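Workshop > Furniture > Tables > Walk-round checks

Pale worktable, walk-round check with my comments
Checked by: Nicanor Cisneros
Date: 5 April 2020
Room: Trolleck, back workroom
Asset no.: 848

I do these with a pencil and a cup of tea and type them up after, so forgive the rambling. OK means OK, WATCH means I want to see it again in October, FIX means a ticket goes to Gilora.

1. Stands level, no rocking: OK
Leaned on every side with my full weight and got nothing. Last time there was a folded bit of cardboard under one foot and I'm happy to report it's gone (and not missed).

2. Legs and bolts tight: OK
One bolt took a quarter turn. I've put 104 on the tag so whoever has the small wrench next knows which one I mean.

3. Edges and corners, no splinters or sharp spots: OK
Ran a cotton rag the whole way along and it never snagged. I love a rounded corner on a worktable, my hip has met enough square ones! If we ever order more from Villaseñor I'm asking for the same shape again.

4. Underside: WATCH
Flashlight and a crick in my neck. There's a little old glue along one rail, hard as a rock, nothing hanging down to catch a sleeve. I'd still like to scrape it off when I have a free afternoon.

5. Top surface, no lifting, cracks or deep scratches: WATCH
This is the one everybody asks about, so a bit more here. The top is lovely pale blond wood with fine grain running across it, and it's held up better than the darker one from Vustside. My only grumble is a thin gray mark toward the far side, very faint, could be pencil or could be a light scratch. I couldn't feel it with a fingernail. Try a soft eraser first, please, and no scouring pads, they'll dull the finish and then we'll be looking at a cloudy patch for years. 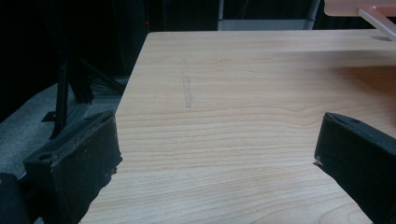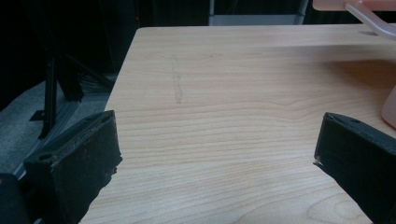

Item 5, tabletop. The faint gray mark is in the first picture, toward the top; the second shows the rounded corner from item 3.

6. Surface clean, no sticky patches: OK
Wiped it down with plain water and a drop of dish soap and dried it straight after. Please go easy on the spray cleaner, folks, a damp cloth does the job.

7. Floor around the table, nothing to trip on: OK, with a nag
You can get all the way around, but keep cords and bags off the walking side. I stepped over a tote bag on my way in and moved it to the hooks. If it's yours, that's where it went.

8. Light over the table: OK
Good and even, I could read the small print on the tag without my glasses on (well, nearly).

9. Tag readable: FIX
The ink is fading and the 8s are turning into 3s. New tag, please, and could we use the printed kind this time?

10. Spending needed: none
The refinishing quote was $2,000 and I can't see a reason to go near it for one faint mark. Ask me again if it gets worse.

Result: fine to use. WATCH on 4 and 5, ticket in for 9.
N. Cisneros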